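Kehren und Scheiben putzen: Was Maschinen vor der Ladentür schon können

Im letzten Newsletter ging es um das Einräumen von Regalen, im Februar um die Spülküche. Dazu kamen mehrere Zuschriften aus dem Einzelhandel mit derselben Frage: Wie steht es um die Arbeiten draußen? Gemeint sind das Kehren vor dem Eingang und das Putzen der Schaufenster, also das, was in vielen Läden morgens vor der Öffnung erledigt wird und für das selten jemand fest eingeteilt ist.
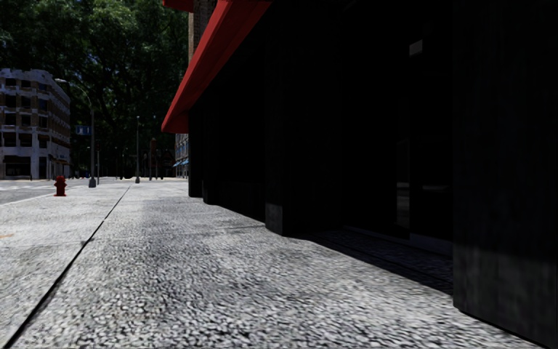
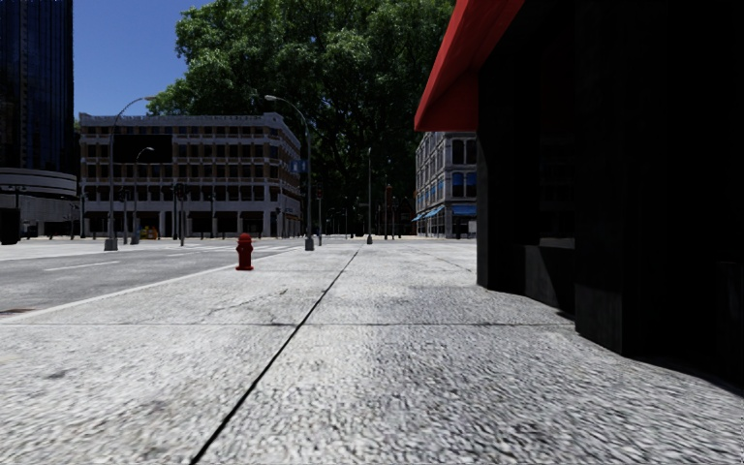
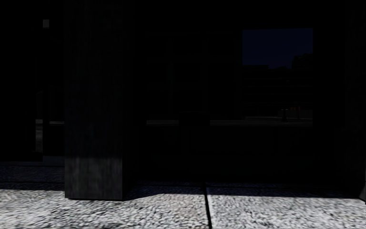
Gehweg und dunkle Gebäudefront in der Simulation. Auf den ersten beiden Bildern der Hydrant am Straßenrand, auf dem dritten das Fenster mit der Spiegelung.

Bronex entwickelt eine fahrbare Kehreinheit für kleine Geschäfte und prüft sie vorab am Rechner. Die Software dafür heißt Plarnidar. Facundo Domínguez betreut die Versuche und hat uns die Ergebnisse der letzten Testreihe überlassen. Gerechnet wurden 1000 Durchläufe, jeweils mit derselben Aufgabe: den Streifen zwischen Gebäude und Bordstein abfahren, Laub und Papier aufnehmen, nichts berühren und am Ende wieder am Startpunkt stehen.

In 340 Durchläufen musste die Einheit anhalten und Hilfe anfordern. Der Rest lief ohne Eingriff durch. Für ein Gerät, das unbeaufsichtigt arbeiten soll, ist das zu wenig. Bei einem Laden, der jeden Morgen kehren lässt, stünde alle paar Tage jemand draußen und müsste nachhelfen.

Die häufigste Ursache war der Untergrund. Der Belag ist grob gesprenkelt, weiß und grau in allen Abstufungen, und ein Kiesel oder ein Kaugummi hebt sich davon kaum ab. Das Gerät kehrt dann entweder zu viel oder zu wenig. Ein glatter, einfarbiger Boden wie in einer Lagerhalle ist für die Kamera viel einfacher. Dort kommen vergleichbare Maschinen seit Jahren zurecht.

An zweiter Stelle stand der Schatten. Vor der Fassade liegt ein Teil des Pflasters im Dunkeln, der Rest in der Sonne, und die Grenze dazwischen wurde öfter als Kante gedeutet. Die Einheit bremste, fuhr zurück und suchte einen anderen Weg. Domínguez hält das für lösbar. Ein zweiter Abstandssensor, der ohne Kamera arbeitet, habe den Fehler in einem kleineren Versuch fast beseitigt - er kostet allerdings Geld und Akkulaufzeit. Die neue Testreihe mit diesem Sensor ist noch nicht ausgewertet.

Feste Hindernisse machten dagegen kaum Schwierigkeiten. Hydrant und Lampenmasten stehen immer an derselben Stelle, werden einmal in die Karte eingetragen und danach mit Abstand umfahren. Es bleibt ein Ring, den die Bürste nicht erreicht. Wer es sauber haben will, geht mit dem Besen nach. Das gilt auch für den Winkel am Fuß der Pfeiler, wo sich erfahrungsgemäß das meiste Laub sammelt.

Anders sieht es beim Glas aus. Skernine arbeitet an einem Arm, der einen Abzieher über Schaufenster führt, und nutzt dafür dieselbe nachgebaute Straße. Der Arm selbst ist das kleinere Problem. Eine ebene Scheibe von links nach rechts abzuziehen, mit gleichmäßigem Druck, gelingt. Schwierig ist die Entscheidung, wo überhaupt geputzt werden muss. In einer dunklen Scheibe spiegelt sich der Himmel, dazu das Haus gegenüber und manches, was auf der Straße steht. Das System muss unterscheiden, was davon Schmutz ist und was nur Spiegelbild. Bisher umgeht Skernine die Frage und lässt die ganze Fläche putzen, egal wie sie aussieht. Das dauert länger und verbraucht mehr Wasser, liefert aber ein brauchbares Ergebnis.

Für eine große Scheibe rechnet das Unternehmen derzeit mit 50 Minuten einschließlich Aufbau. Eine geübte Kraft ist in einem Bruchteil der Zeit fertig. Rahmen und Ecken kommen noch dazu, denn dort erreicht der Abzieher die letzten Zentimeter nicht.

Die Zahlen stammen aus der Simulation, und das sollte man beim Lesen im Kopf behalten. Passanten kommen in den Durchläufen nicht vor, Hunde, Fahrräder und Regen auch nicht. Der nachgebaute Gehweg ist breit und aufgeräumt. Vor einem Geschäft in einer deutschen Innenstadt stehen Aufsteller, Blumenkübel und an manchen Tagen die Papiertonnen der Nachbarn. Wie sich die Störungsquote dort entwickelt, lässt sich aus den Daten nicht ablesen. Nach oben, vermutet Domínguez.

Offen ist auch die rechtliche Seite. Ob und wie ein selbstfahrendes Gerät auf einem öffentlichen Gehweg arbeiten darf, sollte vor jeder Anschaffung mit der Gemeinde und der eigenen Haftpflichtversicherung besprochen werden. Auf Privatgrund, etwa in einer überdachten Passage, ist die Sache meist leichter zu klären. Bronex will deshalb mit einer Passage anfangen. Geplant sind 3 Geräte und eine Begleitperson, die in den ersten Wochen mitläuft und jeden Halt notiert.

Eshun, ein Vermieter von Reinigungsmaschinen, hat angekündigt, die Kehreinheit nach dem Versuch ins Programm zu nehmen, falls die Zahl der Eingriffe deutlich sinkt. Einen Mietpreis gibt es noch nicht.

Unser Stand der Dinge: Auf einer geraden, freien Fläche kann eine Maschine das Kehren in Teilen übernehmen, wenn jemand in der Nähe ist. Beim Fensterputzen lohnt sich der Aufwand für einen einzelnen Laden vorerst nicht. Wer trotzdem mit dem Gedanken spielt, sollte sich das Gerät auf dem eigenen Pflaster vorführen lassen, am besten morgens bei tief stehender Sonne.

Leserinnen und Leser, die bereits eine Kehrmaschine mit eigener Steuerung im Einsatz haben, können uns gern schreiben. Erfahrungen mit Kopfsteinpflaster fehlen uns bisher ganz. Im nächsten Newsletter geht es um das Falten und Sortieren von Arbeitskleidung.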